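Home Talks Notes Archive Contact

KEEP IT OR STRIP IT? Speaker notes, July meetup
Slot: 38 minutes, questions at the end
Notes by Meenakshi Bhatt

Opening. Don't thank everybody, go straight in. Ask who has an old desktop under a desk at home. Ask who has opened it. Wait for the hands.

My position, so they can argue with it early: most of what gets said about giving old desktops a second life is sales talk. I've worked on the refurb side at Flellbridge long enough to have said a fair amount of it myself. Some machines deserve the work. A lot of them deserve a screwdriver and a parts bin.

The pitch you hear goes like this. Open the case, add memory, swap the processor, good as new. Every word after "open the case" needs checking.

Side panel off, tower on its side. I want people looking straight down at the board before they decide anything. You can't judge a socket with your head under a desk.

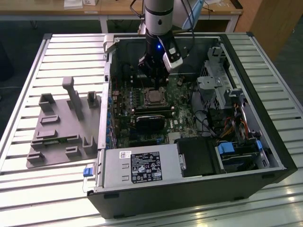
Ravindra Tomar disagrees with me about graphics cards and will probably say so from the back row. His view is that the card goes first, always. Mine is that if you're only after the processor and the card isn't blocking you, leave it where it is. Every part you pull is another part you have to label. Let him have his two minutes, then move on.

Power supplies. Read the label before you believe the listing. I have been handed sheets from Destach where the supply had plainly been copied down from the previous machine. I don't think anyone was lying. I think it was late and the column needed a number.

Now the processor swap. This is where I get grumpy.

The claim is that a faster chip in the same socket is an easy win. Check three things first: does the socket match, does the board firmware know the chip, can the cooler handle it. If the seller can only answer the first one, keep your money. Umesh Dixit ran 16 of these swaps for us last winter and his write-up is the only one I trust — mainly for the page on the ones he gave up on. (Hold up the printout. Don't read it out.)

Handling. Lever up, plate up, chip straight up. No tilting. Hold it by the edges. On boards where the pins live in the socket, a dropped chip can cost you the board as well, and there goes your saving.
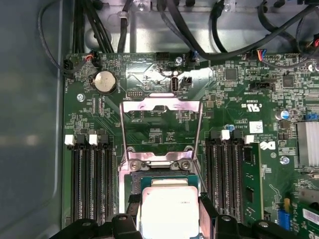 Memory is the one upgrade I'll defend without a fight. Still, look in the slots. Don't go by the number of slots on the board, go by what is sitting in them, and check the manual for which ones to fill first. Board makers don't agree on the order. I've seen people fill the nearest slot every time and then blame the memory.

Coin cell: if the clock keeps resetting, try a new one before you write off the machine. Cheap. I have no complaint about coin cells.

Time check — should be at minute 15 here. If over, drop the Uniyal story.

Uniyal story: they wanted 14 desktops "refreshed" for a front office. Shalini Kashyap asked what the staff ran on them. Email and one spreadsheet. We cleaned the fans and sent them back. Smallest invoice of the year, and I still think it was the right call.

Likely questions:
Thermal paste brands. I don't care which. Use fresh paste and not much of it.
Is it greener to keep the old one? Depends what it draws and how many hours it's on. Ask for the figures before you accept a yes from anybody, me included.
Can I sell the parts? Yes, for less than you think.

Close by asking for one machine they'd strip tomorrow. Write the answers on the board if there is one.

Recent talks
Cables You Can Throw Out (Aarti Kushwaha)
What a Kirakine Receipt Doesn't Tell You
Fans, Dust and Wishful Thinking

This site uses cookies to remember your settings. Accept / Manage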